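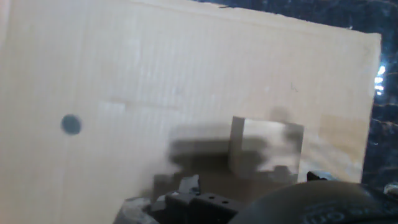

Kunance cardboard table sheets: my review after two months

Posted June 6, 2025

I bought a pack of the Kunance corrugated sheets in April, to lay over a table with a shiny black top. The top has orange-brown veins, like marble, and it is beautiful, but it shows every scratch and it throws the light of the lamps back into your eyes. Before the sheets I was using cardboard from delivery boxes, which always had printing and tape on it. I wanted something plain.

The pack cost 60 in my local shop, and this is not cheap for cardboard. My colleague Jaxon Fehr said I could get the same thing free behind the supermarket. I tried this also, and I can say it is not the same.

What the surface is like

The sheet is a light tan colour, nearly cream when strong light falls on it. You can see the faint lines of the corrugation through the paper, but I do not feel them when I write on it. Small things are easy to find on this background. A dark blue-grey dot is visible at once, and shadows come out clearly too.

Transparent things are more difficult. A clear block placed in front of the sheet takes the colour of the cardboard, and you look for its edges more than for the block itself. I don't blame Kunance for this. If you work mostly with clear pieces, perhaps a dark sheet would be better. The Radier mats come in dark grey, but they are rubber and they smelled strongly for the first weeks.

Does it lie flat?

Mostly yes. My sheets arrived folded one time, so there is a crease near the middle. It is shallow and a sheet of paper goes over it without problem, but with a thin pen you feel a little step when you cross it. Wayne Boychuk from the shop told me to bend it gently the other way and leave it under books for one night. I did this with two of the sheets. The crease did not disappear, but it became weaker.

On the glossy top the sheet lies quite flat, also when I turn it diagonally, as I often do to reach both ends. It can slide if you push from the side. I put a small piece of removable tape under one corner when I need to cut.

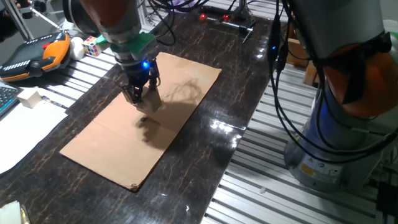

Edges and corners

Now the weak point. The corners are the first part to suffer. One lower corner is already frayed and has gone dark, and on one edge the paper is slightly torn. I think the outer layer is a little too thin for the price. Jasińska makes a sheet with a taped border, and my sister has it, and hers still looks better than mine - but it is also smaller and costs more.

Marks do not come off. A wet cloth makes it worse, so please do not try it. I only turn the sheet over and use the other side.

Would I buy it again?

Yes, but I would ask the shop for a pack which was stored flat. The glare is much less where the sheet covers the table, and for me this was the main reason to buy. For a table which gets heavy use every day I would look at Jasińska first. I give four stars out of five, and the missing star is for the corners.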